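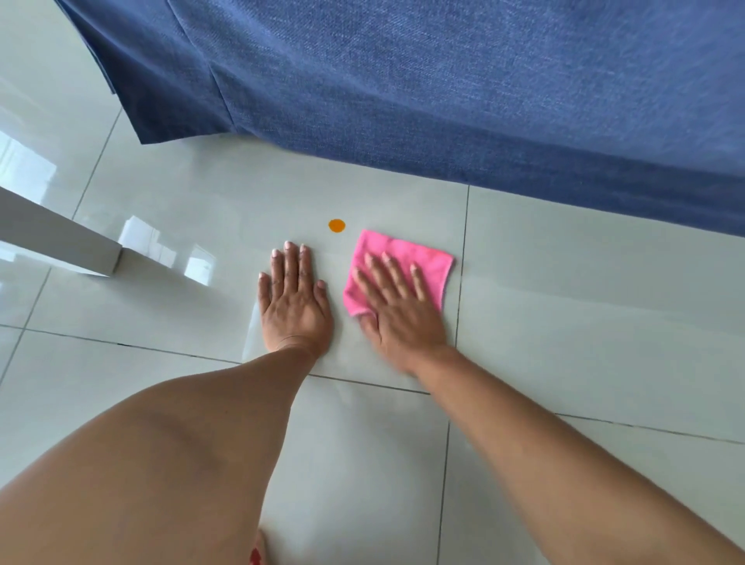 Reading time: 2 min

Print this page | E-mail this page

Clearing wheel-slip fault 8 on the Vivent floor robot

Fault 8 means the drive wheels turned but the floor sensor saw no travel. On glossy tile the usual cause is a spilled drop next to a sofa skirt. The skirt hides it from the front camera, and the robot drives over it and spreads a film. Firmware 260 retries 5 times before stopping, and each retry makes the film wider.

Before you start

Press Stop and hold until the light goes out. Do not lift the robot while the wheels are powered. Fold a clean microfiber cloth into a square.

Clearing the floor

1. Find any remaining drops. Look along the hem of the cover and beside furniture legs. An orange drink shows up well on pale tile; water does not.

2. Wipe by hand with the cloth flat under your palm. Work from the hem outward and cross the grout lines. A hazy streak behind the cloth is still a slip hazard for the robot and for you. 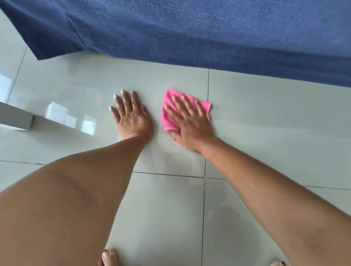

3. Dry the same area with an unused side of the cloth. Leave it until no haze shows at a low angle.

4. Turn the robot over and clean both wheels and the sensor window.

5. Refold the cloth on a table, soiled side in. Keep it off the floor, where the brush can pull it in.

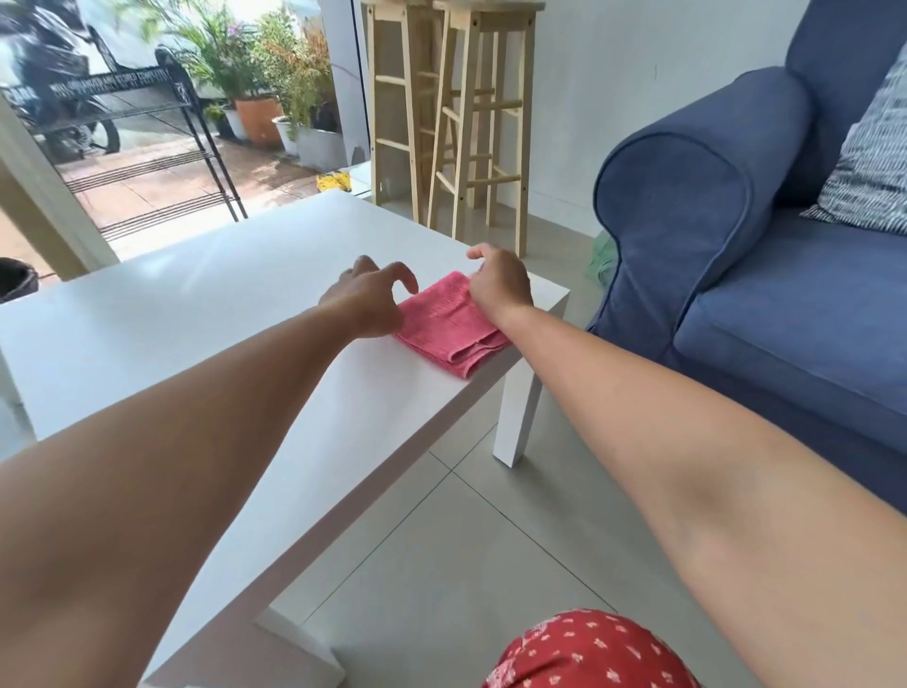
Restarting

Charge to 100 percent, then run a spot clean. If fault 8 returns on dry tile, replace the left wheel module first.

Comments

Kaisu Sjöberg: Same fault on a Bodin base. The sensor window was the cause.

Carolina Guerreiro: Does step 4 apply to the April model? The window is recessed.

Contact | © Drolcombe Service, Tistavport | Back to top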